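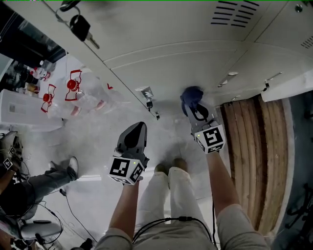

The Datum

The instruction from Dremach was to re-measure the bell tower at Gareo and to report the tilt in millimeters. Guido Bortolotti took the file, the total station and two prisms, and drove up in the morning. The file held one earlier survey, by Ermanno Rinaldi, carried out in July of a year that had been left off the cover sheet.

Rinaldi had fixed the tower from three stations. Station A was a brass pin in the church steps. Station B was a drill hole in the parapet of the bridge. Station C was described as "iron nail, threshold of Donati bakery, left side going in." Each had a height given to the millimeter and a small sketch. The sketches were good. Rinaldi had drawn the bakery door with its handle and the nail with a circle around it.

Bortolotti found A under moss and B under a layer of paint. He set up over A, sighted B, and read a distance that matched Rinaldi's within 2 millimeters. He wrote it down and did the sum again. Then he carried the tripod across the square.

The bakery had become a shop that repaired pumps, with the name Vutico on the glass. The threshold was the old stone. He knelt and searched the left side going in, then the right side, in case Rinaldi had been facing the other way. There was no nail and no hole where one had been.

The man in the shop watched him from behind the counter.

"I'm looking for a nail," Bortolotti said.

"What size?"

"A particular one. It would have been in this stone."

"The stone was turned over," the man said. "It had worn down in the middle. My father had it lifted and turned."

Bortolotti considered this. A turned stone would put the nail on the underside, point up or head down, and on the right. Its position could be estimated. Its height could not be used for anything. He thanked the man and went back outside.

Two stations gave him a position for the tower but no check on it. The procedure required a check. He could establish a new third station and tie it to A and B, and this would be correct for every survey after his own. It would say nothing about whether A and B had moved together, in the same direction, by the same amount, during the years in between. The whole square might have gone downhill toward the river with the church, the bridge and the pump shop on it, and the figures would agree perfectly.

He ate his lunch on the steps beside the brass pin and read the rest of the file. On the last sheet, below the adjustment, Rinaldi had added a line in pencil. "C disagrees by 50. Re-observed 3 times. Same result. Have used A and B." Beneath it was another line, in the same hand and a softer pencil. "I think C is right."

There was no calculation to support it. Bortolotti turned the sheet over, and then turned over the sheets before it. He worked out which way a disagreement of 50 millimeters would push the tower if it were given to C. It pushed it east, toward the school.

He observed the top of the tower from A on both faces, then from B on both faces. The tilt came to 151 millimeters, to the east. Rinaldi's published figure was 101. Rinaldi's figure with C included, which he had never published, could be made by anyone who had the file and a pencil.

In the afternoon the wind got up and the prism on the bridge began to shake, so he packed it away. He drilled a new mark in the base of the fountain, sketched the fountain with its spout and its basin, and drew a circle around the mark. He entered it as Station D.

The form had a box for remarks. He wrote that C was lost, stone inverted, and that D had been set in its place. He wrote that the tilt had been observed from two stations only. He dated the form May 19, 2020, and signed it.

The man from the pump shop had come out to lock up. He looked at the tripod and then up at the tower.

"Is it moving?"

"It's 151 millimeters out of plumb," Bortolotti said.

"Is that more than before?"

Bortolotti had the last sheet in his hand. He asked whether the man had a crowbar, and someone who could take the other end of the stone.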